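Stemer 414 Bench-Top Paper Roll Cutter
Section 3: Setting Up and Making Your First Cuts
By Mercedes Londoño
2019-12-19
9 shares | 3 comments

By now you should have everything out of the carton and checked against the parts sheet in Section 2, so you are ready for the pleasant part. Take your time with it. A cutter that has been set up square and level will give you clean edges for years, and the whole job fits comfortably into an evening, with a cup of something close by (but please, not on the table!).

Before you bring the cutter over, get the work surface ready. Clear it, wipe it down, and find a spot for the two things you'll reach for all the time once you get going: cardboard tubes to wind the cut paper onto, and a dustpan and brush for the scraps. 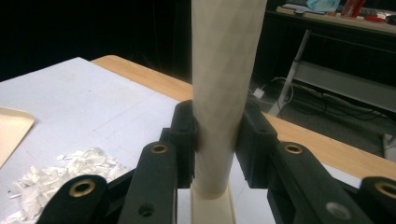
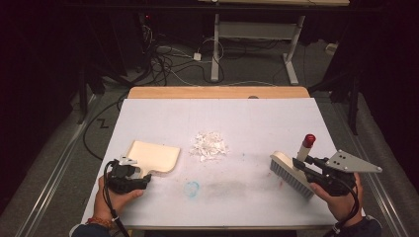 Placing the cutter

1. Choose a table that doesn't wobble. A kitchen table is perfectly good, and so is an old desk, as long as all the legs meet the floor. You want the top a little below your elbow when you stand at it.

2. Set the frame down with the long rail facing you and the two roll brackets at the back. Leave at least 9 inches of clear table in front of the rail, so that the paper has somewhere to lie flat as you pull it through.

3. Turn the four rubber feet by hand until the frame sits still when you press on each corner. If one corner rocks, lower the foot at that corner a half turn at a time. Go gently – the feet have a plastic thread, and it is easy to strip one by being in a hurry.

4. Slide a clamp over each end of the base and tighten until snug. You may skip the clamps for tissue and thin gift wrap, but for brown kraft paper you really will be happier with them on.

CAUTION: Leave the blade guard closed through all of these steps. The blade comes sharp from the factory and it does not need any help finding a finger.

Loading a roll

5. Lift the spindle out of the brackets and pull off the collar on the right-hand end. The left-hand collar is fixed, so don't go tugging on it.

6. Slide your roll onto the spindle with the loose end of the paper coming off the bottom, toward you. If it comes off the top, the paper will curl up against the rail instead of lying under it, and you'll spend your afternoon fighting it. Turn the roll around and try again.

7. Push the right-hand collar back on until it touches the core of the roll, then give the thumbscrew a quarter turn. The roll should spin freely when you nudge it and come to rest on its own.

8. Drop the spindle back into the brackets. You'll feel it settle on both sides.

Note: Rolls with a narrow core need the 3 small adapter rings in the bag marked B. Two go inside the core, one at each end, and the other is a spare. Rings do wander off, so we suggest taping the spare underneath the frame where you'll be able to find it.

Setting the rail and the tension

9. Raise the rail with the lever on the left, feed the paper under it until it reaches the front lip, and lower the rail again. Don't force the lever. If it feels stiff, the paper has probably folded under itself, so back it out and smooth the edge with your palm.

10. Set the tension dial to 6. Pull out an arm's length of paper in one smooth motion and watch how the roll behaves. If it keeps turning after you stop, go up one mark. If the paper drags or creases at the sides, go down one.

11. Line up the edge of the paper with the ruler printed on the front lip. A roll that drifts to one side as you pull has been loaded a touch crooked on the spindle, and you'll want to go back to step 7 and reseat the collar.

Your first cuts

12. Open the blade guard, hold the paper flat with your left hand well behind the yellow line, and draw the cutting head from left to right in one steady stroke. Return the head all the way to the left and close the guard.

13. Make a few practice cuts on paper you don't care for. Most people start out pressing far too hard. Fredy Tello, who wrote the first version of this guide, used to tell new owners to push the head as if they were closing a drawer with somebody asleep in the room, and I still can't put it any better.

14. Check the cut edge against a square corner, such as a sheet of letter paper. If it runs off, loosen the two screws under the rail, shift the right end very slightly, and tighten again.

CAUTION: Always close the guard before you clear trimmings away from the rail, and use a brush near the blade, never your fingers.

Note: Long, thin trimmings like to creep under the front lip, where they lift the paper and spoil the next cut. Brush the lip out whenever you change rolls. For changing the blade itself, see Section 5.

Related guides
Tandham Roll Brackets: Mounting on a Wall
Salville Kraft Paper: Choosing a Weight
Mamani Ribbon Rack: Parts Sheet
Stemer 414: Changing the Blade (updated June)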